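Tabletop Sorting in Simulation: Final Report
Skultel Robotics Club, student project, spring term
Submitted May 28, 2022

What we set out to do

Get a simulated arm to clear a table. Short version. The longer version is that the club does one software project a year and one hardware project, and this was the software one, so no real arm at any point. Everything ran in Zudix, which is the simulator the school has seats for. Task came from the Abou Jaoude challenge sheet, the junior track: pick household things off a work surface, put them where the sheet says, don't knock anything over, don't drop anything. Each run has a time limit of 90 seconds.

We started in November and lost most of the first month to installs. Two laptops never ran the thing properly and those people ended up doing the logging scripts and the writing, so if the report is long that's why.

Setup

One arm on a column, parallel gripper, pegboard type work surface. Objects came with the Resska asset pack, we didn't model any ourselves. We used three views: one from out in the room, plus the close ones by the gripper. The room view is only for us. The controller isn't allowed to use it under the rules, which we missed on first reading and had to undo a week of work.

Controller is a plain state machine. Look, choose, approach, close, lift, carry, release, go back to look. No learning in it. We talked about training something and decided we didn't have the time or the computers.

Grasping

Most of the term went here. Our first version closed the fingers until they hit a fixed width, from a table of widths we typed in by hand. Fine for boxy things. Bad for anything long or curved, because the width depends on where along the object you grab and what angle you come in at. 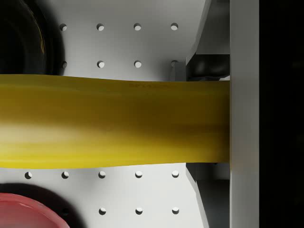 So we dropped the table and went to a force limit. Fingers close until the contact force goes over the threshold, hold for a few steps, check that it is still over, then lift. Setting the threshold was trial and error. Too low and the object slid out on the lift, too high and the physics got jumpy and things shot out sideways. We went with 3 newtons for everything and stopped touching it. A per-object value would be better, we know.

Approach angle was the other half. The banana wants to be grabbed across the short direction, and our angle estimate flipped by a half turn sometimes. For a two finger gripper a half turn shouldn't matter, but the wrist would spin all the way around to get there and run into its joint limit. Fix was four lines: if the flipped angle is closer to where the wrist is now, use the flipped angle. Took us a whole weekend to find.

Layout for the trials

The sheet lets you pick your own start positions as long as the objects are inside the marked area and the crates stay reachable. We tried packing everything near the arm first. Bad idea, the elbow has to fold so tight that half the paths fail. Spreading things out helped more than any code change we made that week. Bigger reach, fewer failed plans.

We also keep the front board clear so there is a known flat spot to put something down if a grasp looks wrong. In the code it's called the parking spot. It got used less than we expected. 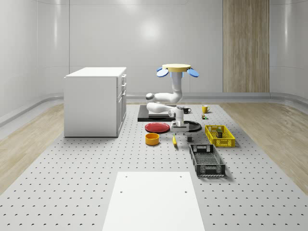

Figure 1. Room view of the work surface, with the arm, the dishes and mugs, the banana, and the yellow and black crates on the right.

Crates are the easy part of the task on paper. In practice the release height mattered. Let go too high and the object bounces out, too low and the gripper catches the rim of the crate and pushes it. We added a check on the crate position after each drop, and if it moved more than a little the run stops and gets logged as a fail. Strict but it kept our numbers honest.

Finding things from above

The gripper view looks down on the table, so everything is a top outline. Good for flat stuff. Mugs were harder then they should be. From above a mug is a circle plus a handle, and our detector liked the circle so much it ignored the handle completly. Then the fingers would come down with one of them right on top of the handle.

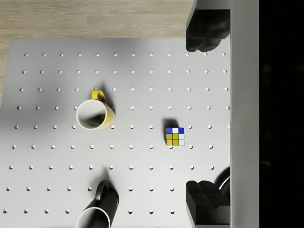 We ended up doing two passes. First pass finds the circle. Second pass looks at a ring just outside it for anything the same color as the outside of the mug, and calls that the handle direction. The gripper then comes in so neither finger is on that side. Works well for yellow. Works worse for black, because the shadows are dark too and the second pass sometimes picks the shadow. We tried brightening the picture before the check and that helped a bit.

The cube has its own problem. Color detection on a puzzle cube is useless, the squares are a mix of colors, so the detector saw several tiny objects. We switched to looking for the outer square edge and ignoring what is inside. Simple, should have been first.

Results

Total logged runs over the term: 902. That includes all the broken ones from before the force limit, so the total success rate is not worth much and we leave it out. The number we care about is the final set, done after the code freeze with nobody allowed to edit anything. 37 of those runs finished with every object in the right place and inside the time limit. The rest were mostly mug problems, then time limit, then crate pushed.

Most common single failure: black mug, finger on handle. Second: wrist going the long way around, which we thought was fixed and it mostly was.

What went wrong with the project itself

Version control. We had two copies of the state machine for a while and fixed the same bug in both, differently. Also no run notes before the winter break, so the early logs are just file names and we can't tell which settings they used. Start the notes on day one.

Meeting once a week was not enough near the end.

If someone picks this up next year

Per-object force limits, first thing. Then a proper retry, right now a failed grasp just goes back to look and often makes the same choice again. Handle detection should use shape and not color. The code is in the club folder under tabletop_final, use that one and not tabletop_final2, which is older. The settings file has comments, the planner doesn't, sorry. Zudix seats have to be renewed before the fall so ask early.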